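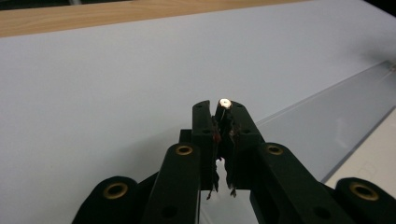 Puspita Wijayaからは、失敗したデモも捨てずに取っておくほうがいい、きれいな動きばかり見せられた方策は一度ずれたら戻り方を知らないままになる、と集め始める前に言われていました。僕はこれを半分くらいしか聞いていなくて、最初の時期のデータは失敗をどんどん消しています。本節ではその後始末も含めて、Palcombeデータセットの収集手順を書いていきます。手順だけ知りたい方は3.2から読んでもらって大丈夫です。

3.1 何を集めたかったのか

Palcombeで扱うのは、小さな部品を机の上でつまみ、持ち上げ、向きを保ったまま別の場所に置く、という動作です。言葉にするとあっさりしていますが、対象が小さくて背が低いと急に難しくなります。図3の白い短い円柱がまさにそういう物で、指先のいちばん端で挟むしかありません。深くくわえようとすると先に指が机に当たるし、浅すぎると滑って倒れる。人間の手なら考えもせずにやってしまう「ちょうどよさ」を、学習器にどうやって渡すか。そこがこのデータセットの出発点でした。

最初に検討したのは遠隔操作です。Hartonoから貸してもらったアームに操縦用の装置をつないで、ひと通り試しました。できることはできます。ただ、とにかく遅い! 操縦者は画面を見ながら恐る恐る近づくので、つまむ直前に必ず長い静止が入ります。この静止をそのまま学習させると、方策のほうも対象の手前で止まって考え込むようになり、しかもいつまでも考え込んでいたりする。止まっている区間を機械的に削ることもやってみましたが、削った継ぎ目で速度が跳ねてしまい、今度はその跳ねを覚えてしまいました。

そこで手持ちグリッパに切り替えました(図3)。実機の手先と同じ開閉をする道具を人が直接握り、カメラの映像と指の開き幅を同時に記録する方式です。アームなしで集められるので場所を選びませんし、何より動作が人間の速さになります。手首の返しや、つまんだあとに少しだけ浮かせて様子を見るような細かい動きも、そのまま残ってくれます。力の感覚が道具越しに多少は手に伝わるのも大きくて、遠隔操作のときに多かった「押しつぶすように閉じる」例がぐっと減りました。

代わりに別の問題が出てきます。人間の腕はアームより自由すぎるのです。肩から回り込んで机の端の物を取る、といった動きは道具を持てば誰でもできますが、実機でなぞろうとすると関節の限界に当たります。収集のときにどこまで制限をかけるかは最後まで揉めました。僕は「制限はあとから軌道を選別してかければいい」派で、Cornel Furtunăは「最初から椅子の位置を決めて、無理な姿勢が出ないようにするべき」派です。結局はCornelの案を取り入れました。選別で捨てる量が思ったより多く、集めてくれた人に申し訳なくなったからです。

3.2 集める場所と机の準備

収集はPlostsideの建物の中で、7か所の机を使って行いました。机を分けたのは背景を散らすためで、天板の色や照明の向き、周りに置いてある物がそれぞれ違います。図3は白い天板の机で、奥に薄い色の木の面が続き、右手には透明な板が斜めに横たわっています。白い天板の上で白い対象を扱うのは、見た目の手がかりがいちばん乏しい組み合わせで、僕らの間では「雪の日」と呼んでいました。頼りになるのは上面の明るさと縁の細い線くらいで、露出の設定ひとつで輪郭が消えたり出たりします。

透明な物の扱いについても少し書いておきます。透明な板や容器は反射が視点と一緒に動くので、特徴点を追って手先の位置を推定する処理とは相性がよくありません。最初は透明な物を全部どけるつもりでした。でも、どけた机だけで学習させた方策を試すと、実験室の隅にある透明なカバーの近くで手先がふらふらし始めます。ああ、見たことがないんだな、と思いました。それからは透明な物があっても気にせず集めることにして、位置推定が崩れた区間だけ後段で印をつける方針に変えています(3.5参照)。

机の準備の決まりは短いものです。対象は手の届く範囲に置く。始める前に天板を布で拭く。窓のある机ではブラインドを下げるかどうかを毎回くじで決める。くじは冗談で始めたのですが、人に任せるとみんな下げたがるので、結局最後まで残りました。印刷物や段ボールを背景に加えるかどうかは、その日の担当者の好みに任せています。散らかし方には性格が出るもので、あとから映像を見ると、机の様子だけで担当者がだいたい分かります。

対象の置き方には、もう少し気を使いました。人に「適当に置いてください」と頼むと、びっくりするほど中央に集まります。それで、置く位置と向きはRuser(収集用に書いた小さなソフト)が画面に示し、担当者はそれに合わせるようにしました。Ruserの示す位置は一様乱数から出していますが、机の端ぎりぎりは除いてあります。端まで含めた版も短い間だけ試していて、対象が床に落ちて転がり、探すほうに時間を取られるのでやめました。棚の下から出てきた円柱は今も僕の引き出しに入っています。

3.3 集める人

参加者は18人です。学内の掲示と口づての募集で集まった人たちで、ロボットを触ったことのある人とない人が混ざっています。経験者だけにしなかったのは意図的で、経験者はどうしても「ロボットが喜びそうな動き」をするんですよね。手首を水平に保って、真上から降りて、まっすぐ上げる。扱いやすいデータではあるものの、どれも似ていて、方策の動ける範囲がやせてしまいます。初めて握った人のほうは斜めから入ったり、一度つまみ損ねて持ち直したりするので、軌道の広がりがまるで違いました。

説明の仕方は何度か変えています。最初の説明書は僕が書いたもので、長すぎました。Fikri Nguiに読んでもらったら、途中で眠くなったと言われ、その日のうちに半分に削りました。削ったあとの説明書に残っているのは、握り方、開始と終了の合図、落としたときにどうするか、それと休憩の取り方です。動作そのものの手本は見せません。手本を見せると全員がその手本を真似してしまい、せっかく人を集めた意味が薄れます。

練習の時間は各自に任せました。ここは反省していて、練習の映像も保存しておくべきでした。握り始めの人がどうやって道具に慣れていくかという過程は、それだけでひとつの研究になりそうなのに、本番の前だからという理由で録っていません。Faizal Latuheruが自分の練習だけ勝手に録っていて、その映像を見せてもらったら、指先と対象の距離のつかみ方が途中ではっきり変わっていました。最初は上からのぞき込んで合わせていたのが、途中から指の先端だけを見て寄せるようになる。ひとり分なので何も主張はできませんが、次にやるときは絶対に録ります。

疲れについても触れておきます。手持ちグリッパは軽く作ったつもりでも、続けて使えば手のひらの付け根に来ます。疲れてくると閉じる動作が雑になり、対象が指の間で傾いたまま運ばれる例が増えました。図3のように円柱が立ったまま指先に収まっている状態を僕らは「良い把持」と分類していますが、後半になるほどその割合は落ちます。はじめは疲れた時間帯のデータを外そうとしました。ところが、傾いたまま運んで置くときに直す、という動きがその中にかなり入っていて、外すと置く段階の成功率が下がったのです。Puspitaの言っていたことが、ここでようやく腑に落ちました。

3.4 一回のデモの流れ

一回のデモは、グリッパを開いた状態で決められた高さに構えるところから始まります。Ruserが音を鳴らし、担当者は自分の間合いで対象に向かいます。つまんで、持ち上げて、目標の位置に置いて、指を開いて離れる。そこでもう一度合図のボタンを押すと記録が閉じます。途中で落としたら、拾える場所にあればそのまま拾い直して続けてもらいました。机から落ちた場合だけ中断です。

映像と指の開き幅は別々の時計で動いているので、時刻合わせが必要になります。やり方は原始的で、各セッションの最初に指を何度か素早く開閉してもらい、映像に写った指の動きと開き幅の波形を重ねています。指には小さな丸い穴があって(図3で両方の指に見えているものです)、黒い部品の中ではわりと目印にしやすく、追跡にはこの穴の位置を使いました。専用の目印を貼る案もありましたが、貼った目印を方策が手がかりとして覚えてしまうと、実機に移したときに困ります。

対象を指先のどのあたりで挟むかは、わざと指示していません。ただ、背の低い円柱だと自然に先端になります。図3でも円柱は指の間のいちばん上のところにあって、上面が指先より少し高く出ています。手元側から見たこの画では、指のすき間を通して下の明るい面まで見えますが、把持の途中ではこのすき間の見え方が刻々と変わります。方策の注目箇所を可視化すると(詳しくは5節)、対象そのものよりすき間の形のほうを強く見ている場面があり、僕はけっこう驚きました。Cornelは当然だと言っています。人間も針に糸を通すときは穴のほうを見るだろう、という理屈だそうです。僕は糸のほうを見るのですが。

グリッパの機構部分は視野の手前に大きく入ります。左右に斜めに走る腕と、そこにはまった真鍮色の輪がいつも見えている状態です。画素がもったいないから切り取ろうという意見は当然出て、切り取った版でも学習を回しました。結果は切り取らないほうが安定します。腕の開き具合がそのまま視覚的な開き幅の情報になっているのだと僕らは考えていますが、開き幅の数値を入力から抜いた条件での比較がまだ足りず、ここでは推測にとどめます。

3.5 選別と印つけ

集まったデモは2,000本です。途中で捨てたぶんは入っていません(そして前に書いたとおり、初期に消してしまった失敗例はもう戻りません)。収集を締めたのは2026年8月28日で、それ以降に録ったものは評価用の別の組に回しました。締め切りを決めないと延々と集め続けてしまう性分なので、この日付はFikriに決めてもらっています。

選別の基準は途中で一度、大きく書き換えました。最初の基準は「目標の位置に置けたかどうか」だけで、置けなかったものは削除です。書き換えたあとは削除をやめて、代わりに印をつけます。つまみ損ね、持ち直し、傾き、落下、位置推定の乱れ、といった印で、全部で9種類。ひとつのデモに複数の印がつくこともあります。印つけはWahyudi Osmanと僕が別々に行い、食い違ったものを突き合わせました。食い違いがいちばん多かったのは「傾き」です。どこからが傾きなのか、見る人によって本当に違う。Wahyudiは厳しく、僕は甘い。突き合わせの場ではだいたいWahyudiの判断が通りました。

持ち直しの扱いには少し迷いがありました。一度つまんで、置いて、位置を変えてまたつまむ。これは失敗からの回復なのか、それとも慎重な人の普通の手順なのか。映像だけでは区別がつかないことが多いので、意図は問わないことにして、指が閉じたあと対象を運ばずに開いた場合はすべて持ち直しとしました。機械的すぎるという批判はありうると思います。ただ、意図を推測して印をつけ始めると、WahyudiとWahyudiの間でも(つまり同じ人が日を置いて見直しても)一致しなくなりました。

位置推定の乱れは、自動で候補を出してから目で確かめています。候補は、隣り合うコマの間で手先の推定位置が人間の腕ではありえない速さで動いた区間です。白い天板の机ではこの候補がとくに多く出ました。模様のない面が視野の大半を占めると追うべき特徴が足りなくなるからで、木の面や、うっすら線の印刷されたクリーム色の面が端に入っているだけでもずいぶん持ち直します。机をきれいにしすぎるのも考えもの、ということになります。これを知ってから、片づけの得意な担当者には片づけを少し我慢してもらいました。

乱れのあるデモも映像としては使えるので、視覚の事前学習には含め、動作の学習からは該当区間だけを外しています。区間の前後には余白を取りました。余白の長さは何通りか試しましたが、結果にほとんど差が出なかったため、いちばん短いものを採用しています。

3.6 うまくいかなかったこと

書く場所がほかにないので、ここにまとめておきます。

対象を渡す順番を固定していた時期があります。準備が楽だからです。すると担当者は次に何が来るか分かってしまい、手が先に動くようになります。映像で見ると、対象に目が届く前からグリッパの開き幅がちょうどその大きさになっている。方策から見れば、観測にない情報で行動が決まっているわけで、学習にはかなり困る性質のデータです。気づいたのはFaizalで、開き幅の波形を並べて眺めていて変だと思ったそうです。順番はその後Ruserに決めさせています。

照明の記録を取っていなかったのも痛いところです。ブラインドのくじの結果は残っているのに、天井の明かりをつけていたかどうかが残っていません。映像の明るさから推定はできますが、露出が自動だった期間については自信がありません。11月に追加の収集を予定していて、そこでは露出を固定し、照明の状態もRuserの画面で入力しないと先に進めないようにします。

もうひとつ、音です。開始の合図に鳴らしている音が大きすぎると、隣の部屋から何度か苦情が来ました。音を小さくしたら今度は合図を聞き逃す人が出て、構えたまま静止している区間が伸び、遠隔操作のときに嫌だった「考え込む方策」がうっすら戻ってきました。今は画面の色を変える方式との併用です。静止の長さの分布は付録に載せたので、似た仕組みを作る方は先にそちらを見てください。

3.7 公開する形式について

データはデモごとにひとつの入れ物にまとめ、映像、開き幅、推定した手先の軌道、印、机の番号を入れています。参加者の番号は入っていますが、名前や属性は含みません。顔や手元以外の身体が写り込んだコマは、Wahyudiと僕が見つけた範囲でぼかしました。見落としがあれば連絡をください、直します。

軌道は生の推定値と平滑化したものの両方を入れました。平滑化したほうだけにしたほうが親切では、という意見もあったのですが、つまむ直前の細かい震えが平滑化で消えてしまうのが僕にはどうしても惜しく、両方残しています。容量は増えます。読み込み用のコードは平滑化したほうを既定で返すので、生のほうが欲しい場合は引数を変えてください。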